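绒面与平纹:一家织物护理间的分拣与折叠

Odstead织物护理间主要接收家用软装,毯子、盖布、靠垫套和桌布占了大部分。负责人在这里做了11年,之前在一家毛巾厂做后整理。访谈在下午两点开始,地点是护理间里侧的分拣区,谈的是两类料子混放时的处理:长绒印花织物,以及表面光滑的薄型印花布。

问到收件后的第一步,负责人的回答很短:“先分绒面和平面,再分颜色。很多人反过来做。”

按照护理间的流程,每件织物入库时登记一个编号,编号缝在临时布标上,布标固定在缝份内侧。访谈当天正在处理的一张绒毯,编号是2827。登记项目包括绒高、底布结构、包边方式、印花方式和已有损伤。尺寸放在最后量,要等织物平放一段时间、折痕松开以后再量。

“绒面织物刚从袋子里拿出来,量出来的数不能用。底布是针织的,折着的地方会缩,拉一下又长了。”负责人说,“我们让它自己摊着,不拉,不压。”

绒面的问题集中在倒绒。绒毛长期受压后朝一个方向倒伏,反光随之改变,看上去像褪色或者磨损。负责人判断的办法是用手背逆着绒向推一次,再顺着推一次。颜色能恢复的是倒绒,恢复不了的才记为磨损。带压花的绒面要多一道步骤,因为压花的凹处本来就短,逆推时容易误判。

“压花是热压出来的,蒸汽给多了,凸起就平了,花纹也就没了。这种料子我只用低温,喷头离开一掌以上,蒸完让它自己回弹。”

平纹薄料的毛病在另一头:边。护理间收到的薄型印花布,多数是从大块料上剪下来的,锁边不完整,洗几次后纬纱就开始脱。负责人的做法是先不剪线头,把松散的纱线理顺,确认脱散的深度,再决定是包边还是卷边。

“线头一剪,就看不出它脱到哪里了。要先量。脱散不到一厘米的卷边,超过的就包边。”

珊瑚色底、黑色花的薄布在护理间属于要单独处理的一类。负责人解释说,黑色印花面积大,浮色风险高,而浅色长绒又最容易沾色。两种料子在干态下叠放没有问题,一旦其中一件带潮,就必须隔开。

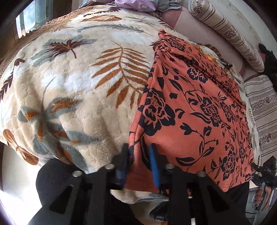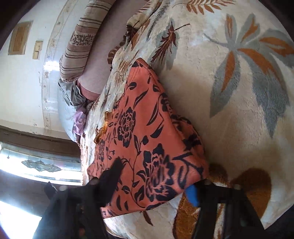
珊瑚色黑花布与叶纹绒面织物叠放。

谈到叠放,负责人纠正了一个常见的说法。有些保养手册建议把薄布夹在厚绒中间存放,理由是绒面能缓冲,薄布不易起死褶。负责人认为这个说法只适用于短时间。

“放一两天可以。放一个季节,绒的纹路会印到薄布上去,尤其是有光泽的料子,侧着光一看全是小坑。绒面那边也不好,被压的一块和没压的一块是两个颜色。”

护理间的存放规则因此分成两条。短期周转时,薄布放在绒面上方,折数尽量少,不加重物。长期存放时,薄布卷在纸管上,绒面织物松折后单独入袋,袋口留缝。纸管和布料之间垫一层无酸纸,用的是Plukari的薄型,货号1031。厚型的1121也试过,负责人觉得偏硬,卷小件时纸边会在布面上顶出一道线,后来只用来垫抽屉底。

折法上,护理间没有统一要求长宽比,只要求折线避开主花。大朵花型的布,折线落在花心上,黑色部分最先泛白。负责人习惯先找花与花之间的底色,在那里落第一道折,其余的折线再跟着它走。

“大花布不一定折得成方的。折成斜的、折成三角的都行,架子上不好看,但是花保住了。顾客来取的时候有意见,我就把折线翻给他看。”

薄布的一角如果长期被提着或者扎着,会形成放射状的细褶,从收拢处一直散到布边。这类褶不能从收拢处开始熨。负责人的顺序是从布边往里走,每次推进一掌宽,到收拢处停下,翻面,再从另一侧走一遍。先熨收拢处,褶子会被压死,后面再给蒸汽也只能淡一点。温度以背面试熨为准,试熨的位置选在缝份上。

双层缝边又是另一种情况。缝线和面料的缩率不一样,洗后缝线收紧,边上就起波。负责人不主张用熨斗硬压,而是先把缝线每隔一段挑松一点,让面料回到原来的长度,再轻蒸。“硬压的边,下一次洗完还是那样,而且会亮。”

印花的对比也会影响收纳。叶片、蕨类一类的大花型绒毯,底色浅,花色从灰到锈褐都有,摊开时看得很清楚,折起来以后每一面都不一样,顾客常以为拿错了。护理间的处理是在交接单上注明折好后朝外的一面是什么花色,顾客核对编号和花色两项。

问到清洗剂,负责人不愿意推荐牌子,只说中性、无增白成分即可。增白剂对米色绒面的影响不是当场出现的,洗过几次后底色偏冷,和花色之间的关系就变了。柔顺剂在绒面上少用,在薄布上不用。

“薄布上了柔顺剂,手感是滑了,包边的时候针脚会跑。要修的料子,先别让它滑。”

干燥环节,绒面平铺,中途翻一次,不上衣架。护理间用的是Cadwood的网面晾架,网眼较密,绒头不会从下面漏出来。薄布可以挂,但挂点要落在缝份上,并且每次换位置。冬季室内湿度低,绒面容易起静电,吸附短纤维,负责人会在出袋前用微潮的棉布顺绒擦一遍,擦完再放半小时。

访谈快结束时,负责人提到护理间正在改登记单。旧单只有“损伤:有/无”一栏,新单把边部脱散、倒绒、沾色和压痕分开写,由收件人和顾客各签一次。新单的格式参考了Saxena门店的收件表,删去了几项用不上的内容。新单从十一月开始用,旧单上还没取走的件,取件时补填。

“补填麻烦一点,”负责人说,“但是绒面这种东西,放了几个月再看,谁也说不清当初是什么样。”

护理间收件到下午五点,长绒织物请尽量松装送来,不要抽真空。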